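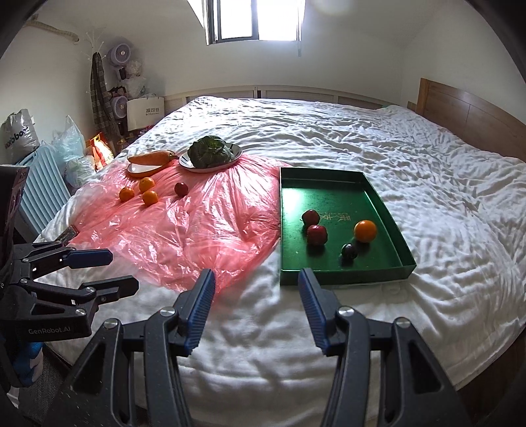
ベッドの上に並べた青果。緑のトレーにりんご、オレンジ、プラム。隣のピンク色のシートには小さなオレンジなど、奥の白い皿ににんじんと葉物野菜。

青果小分け配布事業「アリタリ（Alitari）」中間報告
提出先：スキルカノ（Skirkano）助成担当
作成：Jennylyn Yap
提出日：9月7日（金）

1．今期の実施内容
単身および少人数の世帯に、果物と野菜を少量ずつ届ける配布を月2回のペースで続けている。仕入れは前期に引き続きウマリ（Umali）に依頼し、品目は果物を中心に、にんじんと葉物を加えた。前期の聞き取りで、袋売りの野菜は一人では食べきれないという声が多かったため、今期は一品ずつ選べる形に改めている。

届けた青果は、受け取った世帯の部屋でいったん全部広げ、すぐ食べるもの、数日置けるもの、冷蔵庫に入れるものに分けてもらう。台所が狭い住戸では調理台に広げる余裕がなく、ベッドや座卓も使っている。

2．用具について
果物用に縁のある緑色のトレーを採用した。丸い果物は平らな皿では転がりやすく、前期は床に落として傷める例があった。縁のあるトレーに替えてから、この件での交換の申し出は出ていない。野菜には各世帯にある皿を使ってもらう。下に敷くシートの支給はまだ行っておらず、手持ちのもので足りている。

ブルヴメル（Bruvumer）から提案のあった仕切り付きの保存箱も検討したが、大きさの違う果物を一緒に入れにくく、今期の導入は見送った。 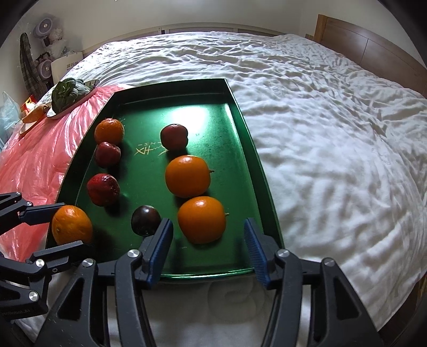

緑のトレーに入った果物。オレンジ色のものと、プラムに似た赤から黒紫のものが混在。

3．品目の組み合わせ
同じトレーに大きさの違う果物を入れると、小さいものが大きいものの下に入り、見落とされて傷むことがある。今期の途中から、トレーには重ねずに置ける量だけを入れ、残りは別に分けるよう案内している。

柑橘は日持ちがよく、どの世帯からも続けてほしいという回答を得た。プラムは好みが分かれる。熟し具合がまちまちで、色が濃いものから先に食べればよいのかという質問が何件かあった。品種によって熟した色が違うため、色だけで判断せず、軽く触れて柔らかいものから食べるよう説明用紙を直した。りんごは丸ごとでは多いという高齢の方がおり、小玉への切り替えをウマリに相談している。

葉物は受け取った日に使う世帯と、数日しおれさせてしまう世帯の差が大きい。湿らせた紙で包む方法を説明用紙に加えたが、効果の確認は次回以降になる。

4．費用
一世帯あたりの月額上限2,000円に対し、今期の平均は1,907円であった。このほか、配送費として一世帯につき200円を別枠で計上している。プラムの仕入れ値が当初の見込みより高く、その分は柑橘の量を調整して上限内に収めた。トレーの購入費は備品費から支出しており、上記の金額には含まない。

5．課題と今後の予定
・りんごの小玉への切り替え。ウマリの回答待ち。
・トレーの底が光を反射して果物の傷を見分けにくいという意見がある。明るい窓際では向きを変えて確認するよう案内し、つや消しの品も探す。
・説明用紙の文字を大きくする。改訂版は次の配布に間に合わせる。
・冬の品目は柑橘と根菜を増やす方向で調整し、12月の配布から切り替える。

備品費の残額の扱いについては、つや消しトレーの見積もりが届いた時点で改めて相談したい。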